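Paden council opens repair grants for older bathrooms

Households in Paden can apply from December for help with the cost of repairing or replacing worn bathroom fittings, the council has confirmed. The scheme will pay up to 700 euros for each home and will run for 2 years. It is open to owners and to tenants who have their landlord's written consent.

The grants follow a survey of housing in the Relora and Kiss districts, where more than 93 homes were found to have leaking taps, failed seals or poor drainage. Many of the buildings concerned share a single supply pipe between several flats, and a fault in one bathroom has often led to damage on the floor below.

Work must be carried out by a registered plumber. Applicants should send 3 documents: proof of address, a written quotation and a recent water bill. Forms may be collected from the housing office in Tundonetti Street or requested by telephone. Decisions will be issued by post in the order in which complete applications are received.

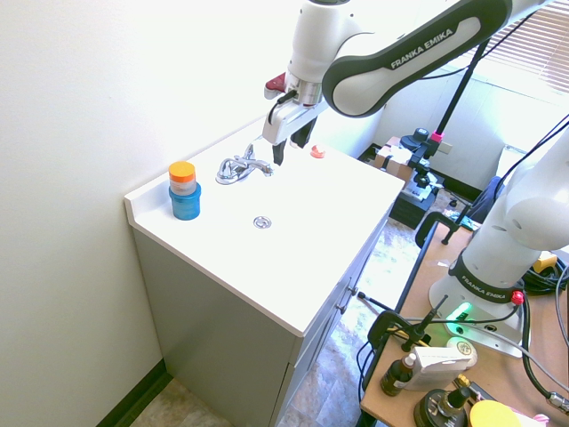
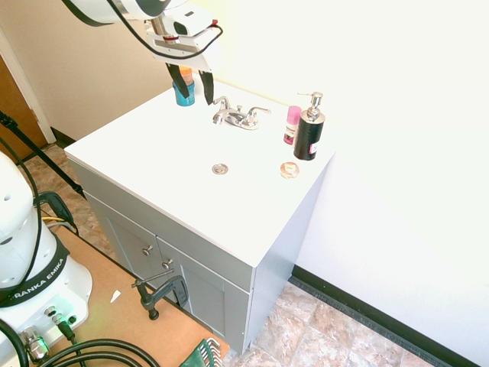 Payment will be made to the plumber once the work has been inspected. The grant covers taps, waste fittings, pipework and the sealing of worktops and basins. A chrome tap and a small round drain set in a white top, in the plain style shown, would fall within the scheme, whether the tap has a single lever or two handles. Cabinets, mirrors and decorative tiling are excluded, as is any work begun before written approval is given. Residents who received help with heating costs last winter remain eligible to apply.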